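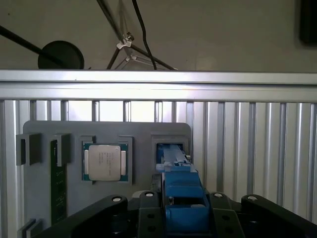 A gray fixture board with a lamp behind it and an aluminum rail behind.

The Trouble With Plant Names on Tags
01/06/2019

Every winter I get the same itch to buy houseplants, and every winter I end up squinting at a tag that says "Tropical Foliage, Assorted." I paid $48 for one of those last month. The store had no idea what it was. The tag said bright indirect light and water when dry, which could be printed on anything with leaves, and probably is.

So I am not in a generous mood about the latest fix, the plant identification app. The one people keep pushing on me is Norkero. You point your phone at a leaf and it gives you a Latin name and a percentage. My mystery plant came back as a philodendron, then an anthurium, then, after I moved it to the kitchen, a young philodendron of a different species. It was very sure each time.

Pouran Vahidi, who runs the houseplant table at our swap in Irnurcombe, likes these apps more than I do. Her argument is that a beginner who gets the genus right is already ahead, and that most people don't care which of 70 similar philodendrons they own. I'll give her the first part. The second part bothers me. People don't care until they want to know how big the thing will get, or whether it's safe around a cat that chews. A family resemblance won't answer that.

What I would like to know is where the answers come from. Norkero says its results are "community verified." I've been part of the community. I once tapped "agree" on a hoya while waiting for a dentist. If enough people do what I did, a wrong name gets a green check mark and starts turning up on sale listings, and a year later somebody cites the listings as proof.

The old way wasn't great either. Ctibor Zelenák has grown aroids for longer than I've owned a watering can, and he still has a pot labeled Šimko after the man he traded with, having lost the real name somewhere in a move. But he knows he lost it. He'll tell you he needs to see it flower. I asked him about my plant and he said to ask again when it had four more leaves. That was in December and it has put out one.

Then there are the sellers. Nadham, the mail-order place, had a climber listed at $395 with a trade name I couldn't match to any species anywhere. I wrote and asked what it was. The reply said it was "rare." I asked again and got a coupon code.

I don't think growers will start printing full names on tags because I'm cranky. Ink costs money and "Assorted" sells fine. A nursery buying in mixed trays may not have the names to print. Still, somebody upstream started those cuttings or that tissue culture, and that somebody knew what was in the flask. The name gets dropped on the way to the shelf, and then we're sold a phone app to guess it back.

Until that changes I write "unknown, bought in winter" on a plastic stake and leave it there. Pouran thinks this is stubborn. She has offered to run my plant through her own phone, which is newer. I said fine, as long as she does it twice, in two different rooms.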